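Shared tables were supposed to tidy themselves. They haven't

Ostus, the office services firm that runs the Valance building, told tenants in October that its new clear-table rule would end complaints about the shared meeting rooms. A few weeks in, the complaints are still arriving, and the firm has yet to show what the rule has changed.

Under the scheme, whoever uses a room must take everything off the table before leaving. Cups go in the bin, bottles go home, and cables go back to the front desk. Tenants pay $220 a year toward it, which covers a late-afternoon check and a printed notice in each room.

"We are seeing a real culture shift," said Etelka Fülöp, who manages the building for Ostus. Asked how that shift had been measured, she pointed to a tenant survey that drew 327 replies. The survey was sent out before the rule took effect.
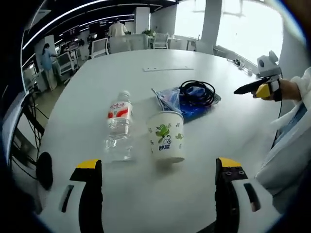
A water bottle, a paper cup and a coiled cable on a blue plastic bag share a white oval table.

Spyros Liapis, whose translation business rents two rooms on the third floor, said he had no quarrel with the idea of a clear table. His quarrel is with the bill. "I was throwing away my own cup before this for free," he said. He also wants to know what happens to a cable left behind after the desk closes at 6 p.m. The notice does not say.

Ostus says its staff have logged more than 900 items since the start, from drinks to chargers. It would not release the log, and it could not say how many items turned up in a typical month under the old arrangement. Without that number, the new one is hard to read – it could mean messier tables or simply someone writing things down.

Lihua Wan, who speaks for the tenants' group, has asked for both figures in writing. She also wants a price for the plainest alternative, a larger bin and a cable hook in every room. A supplier, Stako, quoted $590 for the whole third floor, she said.

Fülöp said the quote was "being looked at" and gave no date for an answer. The yearly charge will appear on the next invoice as planned.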